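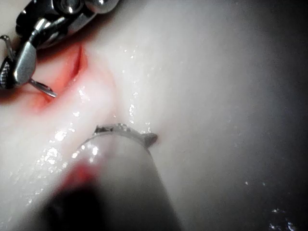

Curved needle resting against the tissue-like surface, jaw tip just beside the slit.

December, studio book, mixing room at Guvholm. Started 9.40, kettle on twice before anything got recorded.

Right, where we'd got to. The Millska record has eight finished backing tracks and two that Erasto keeps calling finished, and the plan for this session was to sort out the string parts on "Mayrhofer", which is the slow one in the middle with the long intro. Latifa wrote the words for it on the train and I still think they're the best on the album, so I don't want to bury them under cellos. Reto does want to bury them under cellos. We had this out again over breakfast (friendly, mostly).

Tempo first. The demo sits at 74 and the version we tracked with the drums sits at 81, and every time I go back to the demo I like it better. Erasto's playing at 81 is lovely though, he leans back on the snare in a way he just doesn't at the slower speed. Tried a click at 74 with him on brushes, one take, and it sounded like someone tidying a cupboard. Back to 81, and I've promised to stop bringing it up. Latifa sang it through twice at 81 without headphones, just the speakers turned low, and she found a way of hanging on to the ends of the lines that makes it feel slower anyway! Kept the second one. There's a bit of spill from the piano in it and I really don't mind.

Strings. Leopold came in at eleven with the viola and the three-page arrangement, which is now a one-page arrangement with a lot of pencil on it. What we kept:
Verse 1, nothing at all until the word "harbour".
Verse 2, viola alone, low, long notes, no vibrato.
Chorus, two violas and the cello an octave under, quiet enough that you'd only notice if I muted them.
Outro, Reto gets his cellos. Four passes stacked, go mad.

Leopold's mic was the old ribbon, a bit further back than last time and pointing more at his elbow than the strings. Much less scrape. I rolled off a bit below 300 on the two chorus violas because they were fighting with the left hand of the piano, then put half of it back because they'd gone thin and papery. Write this down properly: half of it back. Last time I forgot and spent an evening wondering why the rough mix sounded nicer than the real one.

The Elteo preamp is humming again on channel 3. Swapped the cable, swapped the socket, hum stayed put, so it's the box. Kilian says he'll open it up when he's next over with his soldering things. Until then please nobody use channel 3 for anything quiet. I've put tape over it. If the tape's gone, it still hums.

Afternoon was backing vocals on "Ferry Song" and we got slower and sillier as it went on. Latifa did the high part, Kilian did the low part over the phone line for a joke, and of course the phone one is staying in. It's in the second chorus, panned hard right, and you have to know it's there. Erasto wants handclaps as well. I said I'd try them on my own time, which means I'll do them tomorrow and pretend I was against it all along.

Credits, before I forget who did what again. Words: Latifa on everything apart from the two Reto brought in. String arrangements: Leopold, with my pencil. Drums and shakers: Erasto. Phone: Kilian. I'm down as producer, though Reto would like "artistic direction" in there somewhere too and I've told him he can pick the font.

Still to do: comp the outro cellos, pick one of the four piano takes for "Ferry Song" (take two is ahead, but there's a chair creak right before the bridge), send Leopold the rough so he can hear the chorus level, handclaps. Running order too, only I can't face that till "Mayrhofer" has a proper ending. At the moment it just stops, and Latifa likes it that way, and I'm coming round to it.

Packed up at 6.15, session backed up to both drives.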